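1월 10일 월요일 · 글쓴이 나무늘보엄마 · 읽는 시간 2분

유치원 추첨 끝나고 이제 좀 쉬나 했더니, 이번엔 초등 방과후 신청이네요 ㅠㅠ 첫째 학교가 올해부터 방과후 프로그램을 싹 바꾼다고 해서 지난주에 설명회를 다녀왔어요. 강당에 의자가 모자라서 뒤에 서서 들었답니다.

제일 궁금했던 건 역시 '스킨디어(Skindier)' 반! 숲에서 관찰하고 글로 쓰는 수업인데, 한 반에 선생님이 두 분 들어가신대요. 재료비는 한 달에 3835원. 끝자리가 왜 35원인지는 끝까지 못 물어봤어요 ㅋㅋ 카마르고(Camargo) 반은 악기 수업이고 주 5일 다 열린다는데, 우리 애는 리코더만 봐도 도망가는 아이라 패스했습니다.

신청은 위데티(Widetti) 앱으로만 받는다고 해요. 저는 설명회장에서 바로 깔았는데 인증 문자가 안 와서 한참 씨름했어요. 옆자리 어머님은 한 번에 되시던데 부럽... 혹시 저처럼 막히면 앱을 지웠다 다시 깔아 보세요!

둘째가 옆에서 자꾸 자기도 학교 간다고 가방을 메고 있어요. 너는 아직 멀었다 얘야. 저녁 먹이고 나서 남편이랑 한 번 더 얘기해 보고 신청하려고요. 마음은 이미 숲으로 기울었지만요.

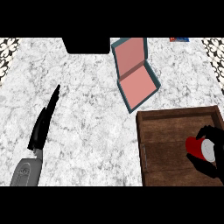
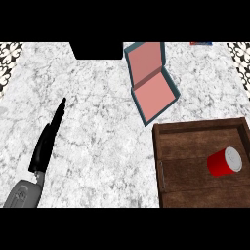 대리석 상판과 분홍 상자, 그리고 빨간 컵

공유 5 · 댓글 12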